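La segunda vida de las flores de mercado

El camión que baja de Kundport llega a la plaza de Flendon a las cinco y media, cuando los bares tienen todavía las sillas encima de las mesas. Trae claveles, fresias, margaritas y, si el mes es bueno, las primeras dalias. A las ocho ya se ha vendido la mitad. Lo que pasa con la otra mitad es un asunto del que se habla poco, y por eso pedí permiso para seguirlo durante varias semanas.

Llevo once años en este país y todavía me sorprende la naturalidad con que se compran flores los martes, sin cumpleaños y sin entierro. En mi ciudad natal una flor necesitaba un motivo. En Flendon la gente lleva el ramo debajo del brazo, junto al pan.

Selamawit Wubshet tiene su puesto en la esquina norte desde mayo del año pasado. Antes trabajó en los invernaderos de Clultovska, donde se cortan 4.000 tallos en un día normal, y de aquella época conserva una costumbre severa: no vende nada que haya pasado más de 72 horas fuera de la tierra. «El cliente no lo nota el primer día», me explica mientras quita hojas. «Lo nota el tercero, y entonces ya no vuelve.» 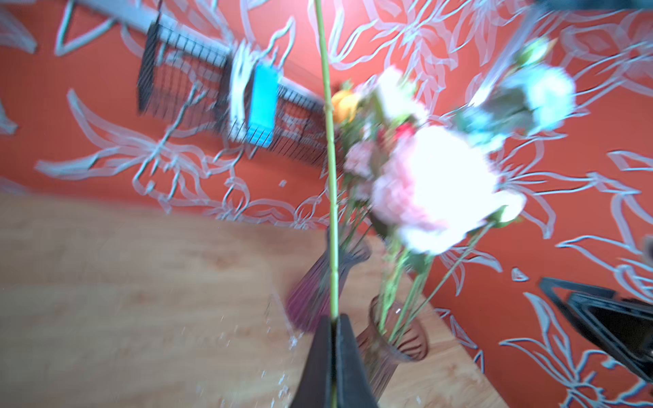 Dorothy Nuttall

Las flores que no cumplen esta regla van a unos cubos verdes detrás del puesto. Durante mucho tiempo el destino de los cubos fue el contenedor. Ahora los recoge cada tarde una furgoneta de Tan, una pequeña cooperativa que funciona en un antiguo taller de bicicletas. Allí se separa lo que puede vivir todavía unos días de lo que solamente sirve para secar o para compost.

El trabajo es más lento de lo que yo imaginaba. Cada tallo se corta otra vez en diagonal, se limpia de hojas bajas y descansa una noche en agua fresca. Me dejaron probar y estropeé seis fresias en diez minutos, porque apretaba demasiado. La fresia no perdona la mano nerviosa. El clavel, en cambio, aguanta casi todo, y quizás por eso tiene fama de flor humilde.

Al día siguiente los ramos salen hacia la residencia de mayores, la biblioteca y dos escuelas. En la primavera se repartieron 432. No llevan lazo ni papel, solo una cuerda, y los jarrones los pone quien los recibe.

En la residencia hablé con una señora que fue modista y que ordena las flores por la altura, como antes ordenaba los botones por el tamaño. Me pidió que escribiera que las margaritas huelen mal. Tiene razón, huelen mal, sobre todo si no se cambia el agua.

No todos los vendedores están contentos. Uno de ellos, que prefiere no dar su nombre, teme que los ramos regalados le quiten clientes. El ayuntamiento aprobó una ayuda de 2.000 euros para la cámara fría de la cooperativa, y él considera que este dinero debía servir para reparar el techo de la plaza, que gotea desde hace tres inviernos. Wubshet lo escucha con respeto, aunque no comparte el miedo: los que reciben el ramo de Tan, dice, no venían antes a comprar.

La cámara fría está instalada, pero falta una pieza del termostato. Mientras tanto, los cubos duermen en el sótano, junto a las bicicletas que sus dueños nunca recogieron, y por la mañana alguien tiene que subirlos por una escalera muy estrecha. El jueves me tocó a mí. Subí cuatro.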